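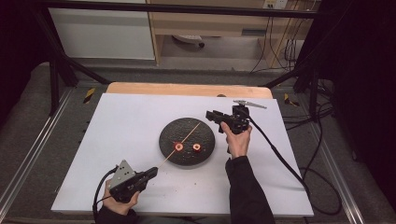

How a Peat Bog Grows

Have you ever walked across a mattress in your socks, and felt it sink and wobble under you? Walking near the edge of a bog feels rather like that. The ground gives a little, then comes back up again, and if a grown-up jumps beside you (do ask one, they enjoy it more than they let on) you may feel the wobble travel all the way to your own boots.

Up on the high ground above the village of Favmont there is a bog just like this. It lies in a shallow dip between two wooded hills, and in the early morning it often wears a blanket of mist. People have all sorts of names for the place, but the children here mostly call it the Sponge, and that is a very good name for it, as you will soon see.

What is a bog made of?

Mostly water! After that comes moss, and one sort of moss above all. It is called sphagnum, which you say like this: SFAG-num. A single sphagnum plant is a small, soft thing with a fluffy top like a tiny star. It has no proper roots. Its leaves are full of empty little rooms, much too small to see without a microscope, and when rain falls the rooms fill up. That is how a handful of moss can hold so much more water than you would ever think possible.

The moss grows upwards at the top, and at the bottom, where the light cannot reach, it dies. Now, in your garden or in the woods, dead leaves soon rot away. Worms nibble them, and beetles, and all the small living things in the soil, until there is nothing left but crumbly brown earth. In a bog it is different. The water is sour, a bit like very weak vinegar, and there is hardly any air down there. Most of the small rotting creatures can't manage in a place like that. So the dead moss stays, and gets squashed by the new moss above it, and slowly, slowly, turns into something dark and soft called peat.

How slowly does it grow?

Very slowly indeed. A healthy bog might add a millimetre of peat in a year, which is hardly thicker than your fingernail. At that speed, a child who starts school this year will be a grandparent before the peat has grown by the width of a hand. If you ever get tired of waiting for your birthday, think of the poor bog.

At Favmont, the deepest part was measured with a long metal rod, pushed down and down until it bumped against hard clay. The peat there goes down more than 2 metres, and the oldest layer at the bottom is 3720 years old. There were no castles in these hills then, and no church bells either, and the forest was full of wolves.

Arne Reinholz has been the warden on the high ground for a long time, and he likes to say that a bog is a library where the newest books are always put on the top shelf. It's a nice way of thinking about it. Every spring the trees let go of their pollen, that yellow dust which makes some of us sneeze, and a little of it lands on the moss and is buried. Pollen keeps wonderfully well in peat. Scientists can take out a long, thin plug of it, look at each layer through a microscope, and tell which trees were growing nearby when that layer was new. Hazel, birch, oak, and later on a great deal of beech.

Who lives there?

Not as many plants as in a meadow, for there is very little food in the ground. The ones that do live in a bog have had to find clever ways of managing. My own favourite is the sundew. It is small and reddish, and its leaves are covered in hairs, each with a shiny drop at the end. A passing midge thinks it has found something nice to drink, lands on the leaf, and sticks fast. Then the leaf curls slowly over it, and the sundew has its supper.

You may find cotton grass too, with white tufts that nod in the wind, and cranberries creeping about on threads so fine you would hardly think they could hold a berry. Dragonflies hunt over the dark pools in summer. On warm days a lizard might come out to lie in the sun, so tread softly.

Why do we look after bogs?

In the old days people cut peat, dried it in stacks and burned it to keep warm. They dug ditches as well, to let the water out. A bog without its water is in trouble, for once air gets into the peat it begins to rot after all, and a gas called carbon dioxide goes up into the sky. A wet bog keeps all that safely tucked away. It also soaks up heavy rain and lets it go again gently, and the streams down in the valley are glad of it.

So at Favmont the old ditches are being blocked with wooden dams — 50 of them so far — and the water is creeping back.

If you would like to visit

The boardwalk starts behind the Brinkmann farm and is 291 metres long. It opens in March, when most of the snow has gone. Please stay on the boards, even if the moss looks ever so inviting, as one footprint can take years to grow over. Bring a magnifying glass if you have one. Lie down flat on your tummy near the second bench and look over the edge, and you should find the sundews there from early summer onwards.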